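Rimbridge Rental Diaries
@rimbridgerenter
03/03/2019

ok so. thread on moving house because three people have asked how we did it on the cheap

1/ We went from a unit in Woritz to a weatherboard place in Rimbridge. 14 years of junk. Three weeks notice. Not reccommended

2/ First quote from removalists was 4,000 bucks. For a two-bedder!! Hung up. Rang Skonov Removals, heaps better, but you have to pack everything yourself

3/ Boxes: bottle shop, free, ask in the arvo after the delivery's been unpacked. Wine boxes for books. Do NOT put books in the big ones, my back is still filthy at me
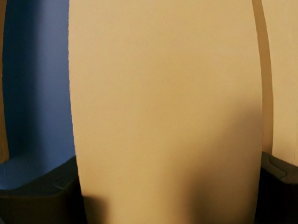 4/ Label the side of the box, never the top. Once they're stacked the top is useless. Learnt that at box 19

5/ Kettle, mugs, teabags, dunny paper, phone charger. One bag. In the car with you, not on the truck

6/ Book the power early. Ours wasnt on the first night so it was torches and takeaway from the Mughal on the main drag. Good dhal, massive serves, would move again for the garlic naan (would not move again)

7/ Bond clean. Take photos of EVERYTHING before you hand keys back, oven included. Agent tried it on over the oven in October last time and we had nothing to show them

8/ Council hard rubbish, check the dates before you move. We missed ours by a week so the old couch is living on the verandah

9/ Still can't find the tin opener. Anyway kettle's on, back to the boxes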